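Gloves over bare fingertips on five-finger hands: worth the lost feel?
Hands, grippers and end effectors > Soft goods handling

benchrat_oz
Posted Apr 7, 2026

We've been comparing two setups on our bimanual rig since January and I'd like a sanity check before I write it up. Same arms, same Drendum controller, same five-finger hands. One setup is bare fingertips with the Kellholm silicone pads. The other is a full black fabric glove over each hand, padded along the fingers.

The job is grapes and a plate on a cutting mat. Grapes start on the mat, the bunch has to finish on the plate, and nothing should get squashed. It's teleoperated for now. Thaddeus Escobedo does most of the driving and he strongly prefers the gloves. I'm less sure.
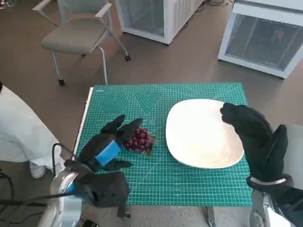
My main complaint is fingertip width. With the padding on, it's hard to get a finger under the bunch without pushing it along the mat first. Bare tips slide under more easily but they pinch, and we split more fruit that way. Twelve tries each way isn't much to go on, I know. Both setups did most of them without trouble. The difference is in how they fail.

tendon_tina
Twelve is enough to tell you which one annoys the operator. What are you doing about slip? Fabric on grape skin has always been poor for us, especially if the fruit has come straight out of the fridge and has some moisture on it.

benchrat_oz
We dry them first. Slip hasn't been the problem, the bunch mostly hangs together by its stems. It's loose single grapes where the glove is hopeless.

mk_lathe
I'll disagree with the whole comparison. You're changing friction, compliance and finger thickness all at once, so whatever you find you won't know which one did it. Try a thin liner glove with no padding. If that behaves like the bare tips, then it's the padding that matters and you can forget about the fabric.

benchrat_oz
Fair point. Rochelle Haddad in our lab said much the same and I've put it off for want of a liner that fits. The thumbs are an odd shape.

tendon_tina
Stedero sell a stretch liner that goes over most hands that size. The cuff is too short so you'll want to tape it at the wrist, but it does the job.

Lu_controls
Which camera are you judging contact from? If it's only the head view, the glove is going to look worse than it is. Black fingers hide their own edges and you can't see where the tip ends.

benchrat_oz
Head view only. I hadn't thought of that as part of it. Here's one with the bunch on the plate so you can see what I've got to work with.

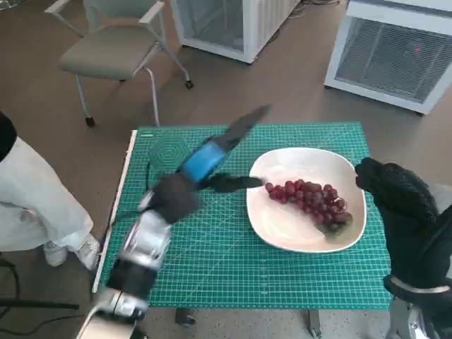 Head camera, grapes on the plate, both hands close in. Left arm is blurred.

Lu_controls
Yeah, that's what I meant. I'd shorten the exposure and add a light before doing anything with the gloves. A wrist camera would help more, if you've got a spare port.

mk_lathe
I don't agree on the wrist camera. On our rig it got in the way of the cuff and we pulled it off after 3 days. A coloured dot on each fingertip is cheaper and does nearly as much.

Lu_controls
Dots wear off fabric.

mk_lathe
Then put them on again. It's a paint pen.

benchrat_oz
I'll do the light and the dots first, then order the liner. Plan is 20 tries with each of the three setups, same operator. Thaddeus has asked me to note that he still thinks the padded gloves will win.

tendon_tina
Swap the order around between sessions or he'll just be getting better at grapes. Post the split fruit numbers too please, even if they're ugly.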